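Moving my back exercises from the clinic sheet to a log

Filed under: back, record keeping

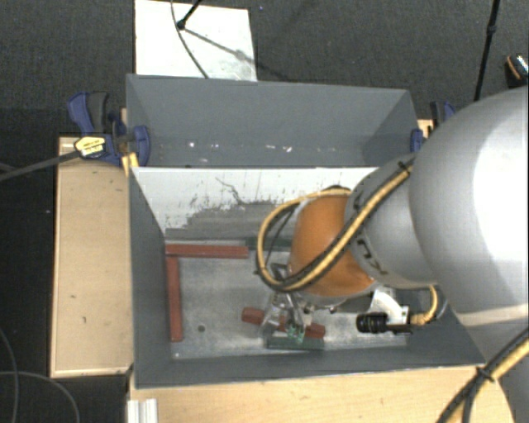 Robot arm with an orange joint, reaching into a gray bin.

I finished the supervised part of my physical therapy in February. The plan now is to keep going at home, with a review at the Fellholm clinic when the log has enough in it to be worth reading. These are my notes on how the log is set up. Two people have asked for them.

The clinic sheet lists the exercises in the order they were taught: pelvic tilt, bird dog, side plank on the knees, hip hinge with a stick. Ishbel Galbraith, my therapist, wrote the hold times in pencil next to each one. The sheet has no place to record symptoms, and symptoms are what she asks about first. My answers from memory were poor. I tended to report the last bad day and skip the rest.

The log is a plain spreadsheet with one row per session. The columns are date, start time, exercise, sets, hold in seconds, pain before, pain after, and notes. Pain is on the usual 0 to 10 scale. There are 376 rows so far, counting the ones I typed in from the old paper diary. The paper entries have no "pain after" value, and I left those cells blank. Filling them with zeros would pull the averages down.

Rules I follow:

Score pain before starting, while standing.
Score it again 2 hours later. Right after the session everything feels loose and the number is too low.
Change one thing at a time, and hold it for 4 sessions before changing anything else.
Write down long drives and lifting in the notes column, even on rest days.

The third rule came from Ewan Halliday, who had the same trouble at L5 a few years before me. I had been adding hold time and sets together, so when my back flared I could not tell which one to drop.

Side plank is the only exercise with a clear pattern. Holds past 20 seconds go with a higher score later in the day, on the left side only. I have gone back to 15 and will raise this at the review. Bird dog shows nothing either way. The hip hinge scores are noisy, and I think most of that is from how much I sat beforehand.

Still to do: split the notes column into sitting and lifting, and add a chart of pain before the session by start time. Mornings before 7:10 look worse, but there are too few of those rows to say much.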